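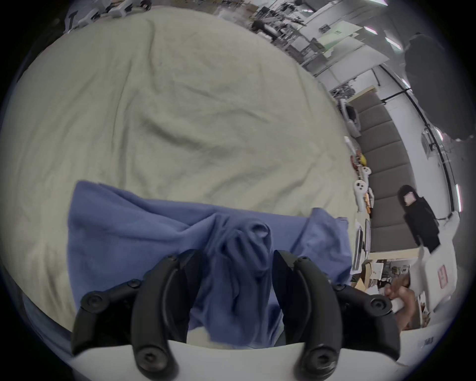

August, after lunch, MacRitchie bench

I'm writing this one up longer than usual, partly for me and partly for Daithí, who takes over the cloth work while I'm away at Surville and who has very kindly said he'll read whatever I leave him (you may regret that, my friend). The subject is house rules for handheld demonstrations. We've had rules for ages, of course, but they've lived in Fiona's head, on the back of an old delivery note and in a message thread none of us can find, and I think it's time they lived in a book.

What set me off was the folding set Ga-eun and I went through this morning. We have 400 cloth demos on the server and I had been telling everyone they were fine. Well, they play back fine. But when we sat down and watched them properly, with a pot of tea and no hurry, we kept stopping to argue over what counted as the start of a pick. I'd been starting with the fingers already near the fabric. Ga-eun starts well back and comes in gently. Gavin, bless him, starts whenever he has finished his sentence. All three of us thought we were following the rule, and the rule as Fiona first gave it was "start clean", so fair enough!

So, the wording I'd like us to use from now on, until somebody talks me out of it.

Start and finish. Begin with the fingers open and clear of the cloth, hold still for 2 seconds, then move in. At the end, open the fingers, back away, and hold still for the same again before stopping the recording. I know it feels silly standing there like a heron. Do it anyway, and count it in your head, because Niall's trimming script looks for those still bits and makes a terrible mess when it can't find them.

Pinching. For the cloth tasks we pinch the fabric and let it gather up between the fingers. A bunch with a bit of a twist in it is perfectly all right and I don't want people throwing those away. I did for a while, thinking they looked untidy, and I now believe I was wrong. Cloth bunches. What I do want marked is any grab that takes hold of the underlay as well as the cloth. With the blue one on the pale green sheet you can usually tell by eye, the colours being so different, and I'd like to keep to pairs like that for the time being. Ga-eun wants to try white on white by the end of the month and I've promised to think about it.

Wrinkles in the underlay. We went round and round on this. Fiona would have the sheet pulled flat before every take. My own feeling is that a creased sheet is what anyone's table or bed looks like, and if the policy only ever meets a flat one we'll be sorry later. We settled on leaving creases alone but pulling out any fold tall enough to catch a finger. That last part is a judgement call and I'm happy to leave it as one.

Clutter. Background clutter stays. The strip beside the working area can have whatever is lying on it, boxes and controllers and so on, provided it doesn't creep into the working area itself. Please don't arrange it nicely. Gavin lined everything up by size one afternoon and we ended up with a whole batch where the table looked like a shop window. Liquids are the one thing I'd ban outright, and I say so as the person who did it.

People in view. This is the part I feel strongly about. Anybody whose face may be picked up needs to have signed the sheet first, and faces are masked before anything leaves our own drive, signed or no. Daithí, that includes clips you send to Skusine to show them how we're getting on. It includes the ones you think are only hands. The lens is very wide and takes in far more of the room than you expect when you're concentrating on a bit of fabric. Tell visitors before they come round the end of the bench, and if one of them would rather stay out of it, pause and have a chat. No take is worth making someone uncomfortable.

Tool check. Finger screws before each session, all of them, by hand with the short driver. Snug, please, and don't lean on it. I found one loose at the base last week and couldn't say which takes it had affected, so the whole afternoon went in the doubtful folder, 70 takes, and I was cross with myself all the way home. While you're there, look over the white base for cracks where the fingers meet it, and wipe the lens with the proper cloth, which lives in the top drawer and is not the one we fold!

Session length. Up to 4 hours in a day per person, with breaks, and I'd be happier with less. My wrist has opinions after the second hour, and you can see it in the data too, with the approach getting lower and lazier as I go. Swap hands or swap people. Ustora pay us for good takes, and they've never once complained about a slow day.

Naming the bad ones. Nothing gets deleted. If a take goes wrong, leave it where it is, put a D on the end of the name and write a few words in the log about why. "Dropped it" will do. "Bad" won't, and I've written "bad" more often than anybody, as Niall was pleased to show me.

Still open:

Do we re-trim the old set by hand or let Niall's script have a go first? I lean towards the script on a copy, then Ga-eun and me looking over whatever it spits out.

Should a regrasp in the middle of a lift count as one demo or two? Fiona says one. Gavin says two. I said I'd go and look at how we logged the towels last winter and haven't yet.

Need a second short driver. The first is forever in somebody's pocket, and it was mine today.

Daithí, please scribble on this as you go. Use the left-hand pages, I've kept them blank for you, and ring me at Surville if the tool starts making that ticking noise again.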